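Cuvdale Knit Archive: Winter Accessories, Handling and Folding

Gallery 10 of the Cindham store series

The winter accessories section covers hats, scarves and small ribbed pieces kept at the Cindham store. Items are sorted by construction before they are sorted by color. Rib, plain knit and cable go in separate drawers. Mixed pieces go with the stitch that covers the larger area.

Ribbed fabric stretches across the ribs and very little along them. Fold lines should run with the ribs where the shape allows. A fold across the ribs leaves a mark after a few months under load. Plain knit tolerates a fold in either direction but curls at a raw edge.

Drawer stacks are limited to 135 mm in height. Above that, the bottom piece flattens and the rib loses its spring. Liners are the Radwan unbleached type, cut to drawer size and replaced every May.

Knits from the section, one ribbed and one fine-stitched:
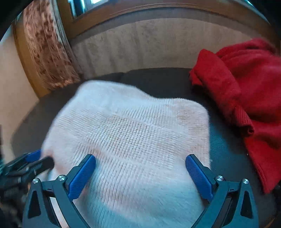 White ribbed knit. The ribs cross where layers overlap.
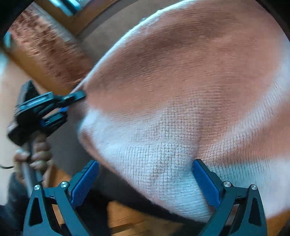 Beanie in salmon pink with a broad white band, fine even stitch.

White and pale sections are checked for dye transfer before storage. Two-color pieces are stored flat, with a liner strip between the dark and light areas if they have to be folded onto each other. Loose fibers are taken off with a soft brush, working along the stitch columns. Adhesive rollers are not used on anything with a raised surface.

The Ekow list now holds 2,000 entries, of which 1,000 have a stitch type recorded. The rest are being filled in drawer by drawer, starting with hats.

Comments (1)

Naima Saber: On the folding direction, I would add that a beanie with a deep band should not be folded at the color change. The tension is often different on the two sides of the join and the crease sets there first. I fold mine a finger's width above it and turn them over twice a year. Do you record which way up a piece was stored? It would help when you compare wear later.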